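Toy animal figurine
June 2019 – by Maureen Crabtree

A toy animal figurine is a small molded animal, usually plastic, made to stand up and frequently found lying down. Farm sets favor pigs, horses and dogs, with scale treated as a matter of opinion.
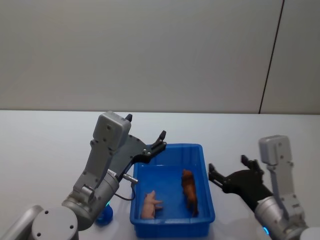

Pink pig, on its side, and a brown animal in a blue tray.

Storage is by tray, tub or carpet. Sorting by species is popular with adults and rarely lasts until lunch.

We use cookies. By reading on, you accept them.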